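The Iltitz big grey bin (sloped sides)
Storage and Tubs > Open Bins > Large

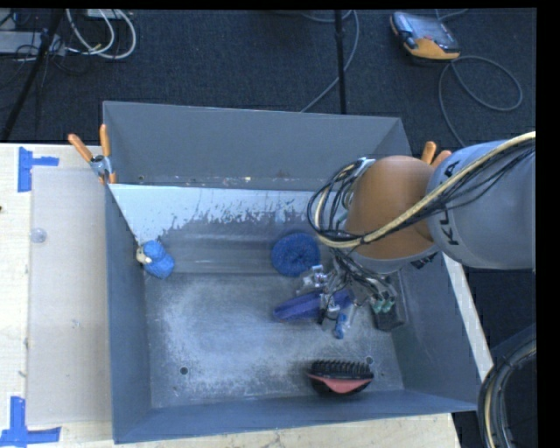

One customer wrote in to ask whether a tub with walls that lean out like that is a waste of bench space, and said she'd gone back to straight-sided crates after a year of knocking her knuckles on everything else. Fair question, and I get a version of it most weeks, so I'll start there.

Yes, you lose a bit. A bin with sloping walls is always wider at the rim than it is on the floor, so if you're the type who packs tubs edge to edge on a shelf and measures the gap with a ruler, a straight-sided crate will hold more for the same footprint. I sell those too (the Cludstead range, two pages over) and they're good. But for a bin that lives on top of a table and gets rummaged in all day, I'd take the slope every time! You can get your hand down the side without scraping it, you can see what's on the bottom from where you're standing, and small stuff rolls back to the middle where you can grab it.

I've had one of these on my own bench since March and it's turned into the catch-all for everything that doesn't have a home. Scrubbers, sponges, bits of soft toy, the odd block of whatever. Mixed jumble is what it's best at. A dark blue mesh scrubber shows up nicely against the grey, and so does anything purple or bright blue, which sounds like a silly thing to care about until you've spent ten minutes feeling around in a black tub for a black thing. Darker grey bits are the exception, they do tend to sulk in the corner near the wall, so if your gear is mostly charcoal maybe ask me about the white version (not in stock yet, I'm working on it).

The stuff you'll want to know

Colour: grey
Shape: rectangular, open top, walls sloping in towards the floor
Item number: 418
Price: $42 each, or $9 extra with the clip-on lid
Weight: roughly 800 grams, without the lid
Stacking: nests when empty, does not stack when full unless you've got the lid on

Please do read that last line twice. I've had a few returned because somebody put a full one on top of another full one and it slid down inside and squashed the lot. They nest. It's the whole point of the slope, a pile of empties takes up hardly any room in the shed, but it does mean you need the lid if you want to go upwards.

What I use it for, and what I wouldn't

Sorting is the big one. Tip the whole mess in, pull things out one at a time, put them where they belong. I do the kitchen drawer and the under-sink cupboard this way every few months and it's weirdly satisfying. It's also good for toys, cleaning gear, gardening gloves, offcuts, and anything you want to carry from one room to another without making six trips.

I wouldn't use it for liquids over about half full. It'll hold water fine, but the wide rim means it slops when you walk, and you'll be wearing it by the time you reach the laundry. I also wouldn't fill it with anything really heavy like pavers. Get the Quan builder's tub for that, it's uglier but it'll take a beating.

On a pale timber tabletop it sits flat and quiet, no wobble. If yours is on something slippery, a square of that rubbery drawer liner underneath stops it wandering when you're digging around one-handed.

Cleaning is a squirt of dish soap and a soft cloth. Skip the scourers on the inside, they dull the finish and then it grabs lint off anything fluffy. I found that out with a plush rabbit.

Postage and pickup

They're bulky for what they weigh, so freight on a single bin is a bit rude, sorry. It gets much better if you order a few, they nest in the one carton and the postage barely moves. Pickup from the Ikbridge shop is free any weekday, just bring your order number and park around the side.

If you've bought one and something's not right with it, drop me a line through the contact page and I'll sort it out. Lids are sold separately as well if you change your mind later, same item number with an L on the end.

Page last updated January 17, 2020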